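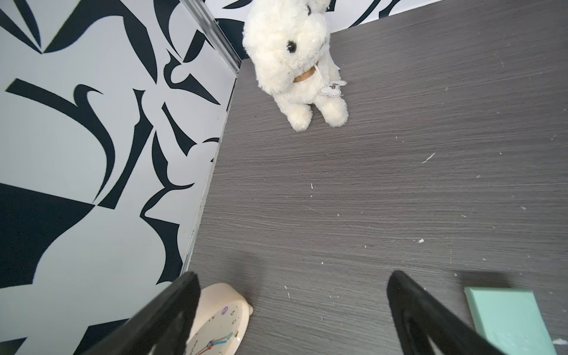 Tue 20 October

The powder room is finished, after a fashion. I started stripping it in March and expected to be done by the May long weekend, so I won't be giving advice on schedules.

The old paper was beige with a raised stripe. Under it was more beige, and under that a layer of green paint that came off on the scraper in long curls. The wall by the door needed most of a tub of filler. I sanded it, primed it, found the dents I'd missed and did it again.

I had decided early on that I wanted black and white in there, and I wanted it large. Most of the advice I read said to put small patterns in small rooms. I've lived with small patterns in small rooms and they look like static. A big pattern in a little space doesn't repeat enough times for you to get sick of it, and the corners stop mattering so much when the shapes run right up to them.

I ordered samples from three places. Kurkico sent actual sheets, big enough to tape up and leave for a few days. Famden sent squares the size of a coaster, no use at all for a pattern with a two-foot repeat. The third lot never came. I ended up with one from Kurkico called Mania, a silly name for wallpaper, but it had the weight I was after: thick black shapes with plenty of white left around them.

One thing I learned from taping up sheets is that the colour of the white matters more than the black. Against our trim, the Famden white went pink by late afternoon. The Kurkico one stayed put. If you're comparing samples, leave them up through a cloudy day and look again with the lights on.

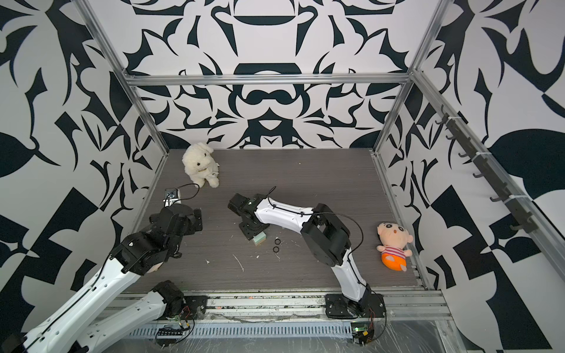 *Black and white on the walls, grey wood grain underneath.*

The other thing is what goes with it. A strong pattern will fight with anything that has a colour, so I kept the rest dull on purpose. Grey wood grain works well next to black and white. Plain metal is fine. Cream is good too, as long as there's enough of it that it doesn't look like a white that's gone off. I tried a brass towel ring and took it down the same evening.

Hanging it was slower than I'd hoped. I bought the paste from Kárason, on the industrial road past the feed store, and they sold me the heavy stuff and a proper brush. The paper is the kind where you paste the wall. That part is easy. Matching is where the time goes. With a small repeat you can be a little out and the eye slides over it, but when a shape is as wide as your hand, a bad join shows from the hall. I wasted one full drop behind the toilet and had to order another roll, which took over two weeks to arrive and came from a slightly different batch. I put it behind the door.

I kept receipts for everything, mostly out of curiosity. I'd budgeted $2,000. The total, with the new vanity top and the plumber for the shut-off valve, came to $3,604. The paper was a smaller share of that than I'd feared. The vanity top was most of the overrun, and the valve was going to have to be done sooner or later anyway.

What I'd do differently: start from the wall opposite the door and work out both ways, so the worst match lands somewhere dark. Buy a spare roll at the beginning. Change the blade every couple of cuts, even when it seems fine, because a dull one drags the wet edge and leaves a white tear that you then have to go over with a marker. I have done that in two spots.

The ceiling still needs a second coat. There's also a gap along the baseboard on the left side that wants caulking, and I have the tube sitting on the back step. After that I'm leaving the house alone until the snow's gone. The hallway can stay beige.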